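Finish for a light wood tabletop next to a gloss white one
Posted 23 February 2023 by fakix_22
Print this thread | E-mail this thread

fakix_22 wrote:
I have a light tan wooden top to refinish and a glossy white one that stays as it is. The old oil on the wood is patchy. I want a clear coat that takes bowls being dragged over it and doesn't go yellow beside the white. Two candidates so far: Codberg hardwax oil and Minus waterborne matte. Has anyone run either for more than a year? 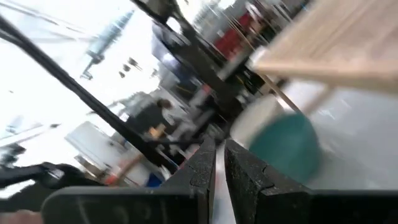
Wood top, upper right. Grain is faint.

grønli_bench wrote:
Minus. Any oil will shift a pale wood toward amber, and with white next to it you will see the shift. Sand to 180, wipe, three thin coats, scuff between coats with a gray pad. Don't go finer than 180 before the first coat or adhesion suffers.

2825 wrote:
Disagree on the product. Waterborne matte holds up until something gritty goes under a bowl, and then you have a scratch you can't spot repair. You end up sanding the whole top. With Codberg you rub in a little more oil on the bad area and it blends overnight. I have redone one corner of mine four times and can't find the edges.

grønli_bench wrote:
You can't find the edges because the whole thing has gone amber.

2825 wrote:
It has gone slightly warm. They sell a version with white pigment that offsets most of it.

fakix_22 wrote:
Does the pigmented one hide grain? There isn't much grain to begin with and I would like to keep it.

2825 wrote:
A little, if you leave it heavy. Buff off everything that hasn't soaked in after ten minutes.

fakix_22 wrote:
OK. Second question is the white top. It shows every smear under side light. Is there any point in knocking the gloss back?

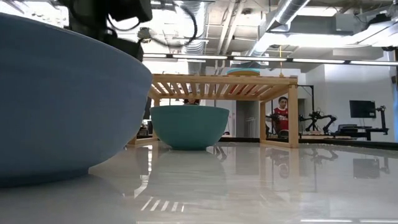
White top with the blue-gray bowl and the teal one.

grønli_bench wrote:
What is the white surface? If it is lacquer you can cut it with 2000 grit, wet, and stop at satin. If it is laminate, leave it alone. You will go through the wear layer in patches and it won't come back.

fakix_22 wrote:
Not sure. No visible seam at the edge.

grønli_bench wrote:
Then test on the underside before you decide anything. Felt pads or a mat under the bowls will do more for the top than sanding will.

2825 wrote:
Agree with that part. Check the foot rings too. Unglazed ceramic will mark gloss of any kind, and it will mark Minus as well — one more reason for the oil.

fakix_22 wrote:
I'll do two sample strips on the underside of the wood, pigmented Codberg and Minus, and leave them by the window through the end of February before I pick one.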